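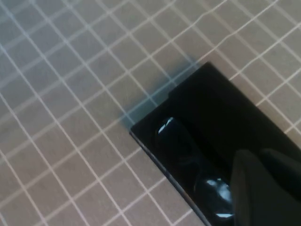 *A black case on the checked surface, with a glossy black piece lying on top.*

## Ristilow pocket recorder for sports interviews: review after one season

I write match reports for a small handball website in Plallerstead, and most of my work is talking with players in a corridor while other people shout. For years I used my phone. In November the phone stopped recording when a call came in, and I lost a full interview with our goalkeeper, Afshin Ranjbar. He was kind enough to repeat it, but the second time he gave shorter answers. After this I bought the Ristilow.

I paid for it myself, and the shop did not know that I would write about it.

### Sound

The two microphones are good for one purpose: a person who speaks close to you. If I hold the recorder at the height of the chest, the voice is clear, even when the hall music is playing. If I put it on a table at a press conference, I hear mostly chairs and the people next to me. The manual says that the "wide" mode helps with this. I tried it at three press conferences and I could hear only a small difference.

Wind is a bigger problem. I sometimes cover a junior cross-country race in Skerard, and there the recorder was almost useless without the foam cover. The cover is sold separately, and I think it should be in the package.

### Buttons and screen

I like the record button very much. It is large, it has a ridge, and I can find it inside my coat pocket. A small red light shows that it works. With gloves it is still possible to press it, but stopping is harder – you have to hold the same button for two seconds, and twice I recorded my walk back to the bus.

The screen is small and not bright. The file names are only numbers, so after a tournament you have a list like 66, 67, 68 and must guess who is who. Now I say the name of the player at the start of every recording. It feels a little silly in front of the player, but it saves me time in the evening.

### Battery and memory

The maker promises 27 hours. I did not test this with a clock. I can only say that I charged it on the evening before a weekend tournament and did not charge it again until I was home. The memory is enough for me. At the end of the season I had 172 files on it, many of them short, and there was still space.

Copying to the computer is simple with the cable. The program that comes with it is slow and asks for an update each time, so I removed it and I copy the files by hand.

### Compared with the Zarei

A colleague lent me her Zarei for two matches. It has a better screen and you can write names on the files, and for quiet interviews I would say the sound is warmer. But the record button is flat and I missed the first answer of a coach with it. For work after a match I prefer the Ristilow.

### Who should buy it

If you do your interviews standing up, with little time and much noise, I can recommend it. If you mostly sit in press rooms or make a podcast, I would look at the Zarei first. I will keep mine for next season, and I have already ordered the foam cover.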